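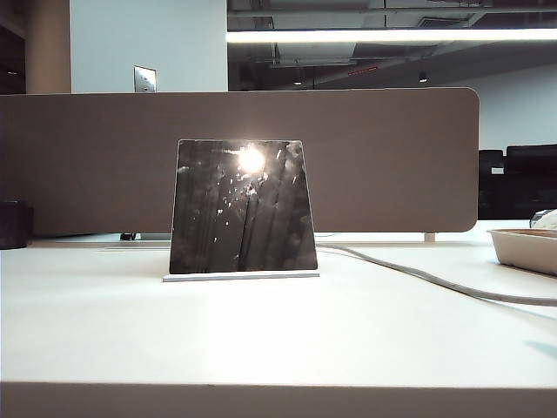
A morning with the mirror bench

I'd been promised a robot and for the first ten minutes what I got was a desk. A nice enough desk, white, with a fabric partition behind it and a dark glossy panel standing up in its holder, streaky as a bathroom cabinet. I put my coffee down on it and was very politely asked to pick it up again.

The desk, you see, is part of the machine. That was my first lesson at Andmont, and I learned it before I'd taken my coat off. They have an arm called Barbier (after a barber's shop, the mirror being the connection, and the joke being older than most of the staff) whose working day is spent reaching for shiny things on a white surface and trying not to make a mess of it. Shiny things are horrible for robots. A camera looks at a mirror and sees the ceiling. It sees the lights, the chairs at the far end of the room, and sometimes its own gripper coming the other way, and it has to decide which of all that is worth grabbing.

I had come to write about the clever part. I ended up spending most of the visit on the looking after, and I'm glad I did, as it's far more like running an old car than I'd imagined — all rags and little noises and somebody's handwriting on a bit of tape.

Raphaël Roussel had got in before me and was already well into the morning list. The list lives on a clipboard, in a plastic sleeve, and goes back to November, when the bench was moved from one end of the building to the other and everything stopped working for a fortnight. He went through it at a fair lick and I scribbled.

Power goes on first, with the arm parked and hands well clear. Then you leave it alone. Seventeen minutes is what the list says, and when I asked why seventeen he shrugged and told me that fifteen had been too short and twenty had been boring. The joints loosen up as they warm, apparently, and an arm that's set up cold will be a hair out by mid-morning.

Next come the fingers. There are two of them, black and tapered, and they get a going over with a lint-free cloth and a look under the bench magnifier. You're after nicks, shiny patches, bits of grit. I had a go at this and found a bit of my own jumper. You open and close them a few times as well and listen, and if there's a click you stop and get the small hex key out. The screws at the root of the finger do work loose and you'd never see it by looking. You feel it, with a bit of a wiggle, the way you'd test a tooth.

Then the little camera at the wrist, which gets the soft brush and never the cloth. It's mounted so that it looks along the fingers, and the tips ought to sit low in its view and in the middle. If they've wandered, the bracket has been knocked, and there's no use blaming the software. There's a screen by the bench where you can watch what it sees, and I could have stood there all day. Everything familiar goes very odd from down there! A cup becomes a tower. The mirror, which had looked so ordinary when I walked in, turns into a sort of dark window with somebody else's room inside it. 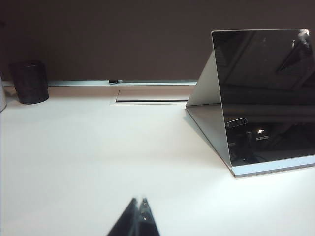

Raphaël Roussel is firmly against cleaning the mirror every morning, which surprised me. His argument, which he made at some length and with a cloth in his hand, is that if you only ever train and test on spotless glass you get a machine that goes to pieces the first time a real person has touched something with a real thumb. So the glass gets its wipe on a schedule, the marks in between are left alone, and woe betide the helpful visitor with a tissue.

I asked whether you could simply shut the blinds and turn off the overhead lights and be done with the glare. You could, he said, and then you'd have a robot that only works in the dark. What they do instead is check that the glare is where it was yesterday. The stand goes down, you look at where the bright spot lands, and you nudge until it matches the note on the clipboard. A good deal of robotics, on this showing, is nudging.

The cable gets its own line on the list, and it's underlined. In the early days there was a morning when the arm caught a loose loop and towed it across the bench with great dignity, taking a tray of parts along for the ride. These days you run every cable by hand from end to end before anything moves, and you take the arm through its longest reach at a crawl with a finger over the stop button. I was allowed to hold the stop button. I have rarely felt so important.

After the crawl comes the touch test, and this was my favourite. The arm lowers a fingertip on to a surface it knows, slowly, and reports how hard it thinks it's pressing. You do that at four spots. If the numbers agree, you carry on. If one of them sulks, you lift off, wipe, and try it again, and if it sulks twice you're into a proper calibration and you can forget about lunch. One sulked. He lifted off and wiped and tried again and it was fine, and he wrote it down all the same, in tiny capitals, with the time.

It's a strangely tense thing to watch. The finger comes down at a slant, ever so slowly, its shadow creeping out from under the tip, and every instinct you have says it's going to scratch something. White gloss makes it worse, I think, because you're sure any mark would show from across the room. 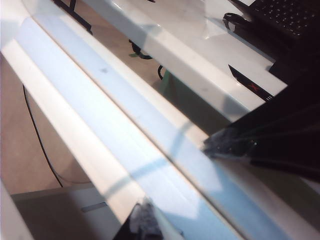
What wears out, and what it costs

The finger pads go first. Andmont gets them from Hodberg, and the running record for one set is 744 touches before the grip started to slip, though plenty have been binned long before that. You don't wait for them to fail. Once the edge looks polished under the magnifier they come off, both at once, even if the other one looks perfect. A new pad paired with an old one pulls whatever you're holding slightly to one side, and you'll spend the afternoon hunting for a fault in the arm that isn't there. A pair is £143 with the screws, and yes, the screws are meant to be changed too. The old ones go in a jar.

Wrist cables come next. They bend with every move, so they stiffen up, and the first sign is a picture that flickers only at full stretch. Swapping one takes a patient person most of an hour, and the arm has to be off at the wall while you do it. Off at the switch on the bench doesn't count.

And then there's the software that holds it all together, called Cistness, which everybody there swore at and nobody would hear a word against. It keeps the settings for each finger set by name. Change the pads and forget to tell Cistness, and the touch test will put you right within a minute.

I asked what I should do if I ever had one of these at home. Get a plain desk, I was told, bolt it down, and don't let anyone put their coffee on it.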